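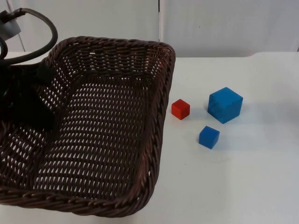
Um cesto entrançado é uma superfície feita de tiras que passam umas por cima e por baixo das outras. Não leva cola nem pregos: o que segura as tiras é o atrito entre elas. Nos cestos de trama aberta ficam pequenos intervalos regulares. No cesto castanho-escuro, o fundo e as paredes interiores têm filas de aberturas alongadas, e por elas vê-se o branco do tampo da mesa. O bordo é diferente: usa cordões grossos e torcidos, porque é por ali que as mãos costumam pegar.

Categoria: Como se faz > Objetos de casa

Os cesteiros usam dois nomes para as tiras. As que servem de esqueleto chamam-se montantes. As que dão a volta ao cesto formam a trama. Começa-se pelo fundo, dobram-se os montantes para cima e depois tece-se a parede, volta após volta. O bordo fecha-se no fim - sem ele, a última volta soltava-se. 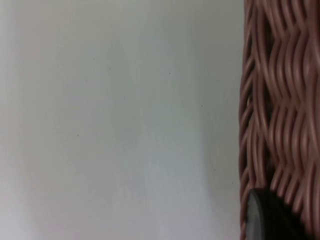 Última alteração: outubro de 2016

Visto de perto, o entrançado tem forma de onda. Cada cordão faz curvas em S, ora à frente, ora atrás do vizinho. A parte arredondada que fica à frente apanha mais luz e parece mais clara. Os intervalos ficam na sombra e parecem mais escuros. Por isso a cor de um cesto muda conforme a luz e o lado de onde se olha.

O vime é um ramo fino de salgueiro. Seco, parte-se ao dobrar. O cesteiro põe-no de molho antes de trabalhar e, quando a água evapora, o ramo guarda a curva que lhe deram. Na oficina Prutasa, um cesto retangular grande leva 118 varas e a parede tem quase 943 cruzamentos.

Experimenta com papel:

1. Corta tiras da mesma largura.
2. Coloca metade ao alto, lado a lado.
3. Passa as outras na horizontal, por cima e por baixo, alternando em cada fila.
4. Empurra as filas umas contra as outras.

Puxa uma tira do meio. Quanto mais apertada estiver a trama, mais força é preciso fazer.

2,879 partilhas | 3 comentários

drosemus: Fizemos com cartolina e ficou melhor do que com papel fino.

turma_4b: O que acontece se o número de montantes for par?

Skendeo: @turma_4b Numa trama redonda com um só fio, a segunda volta repete a primeira. Usa-se um número ímpar ou dois fios.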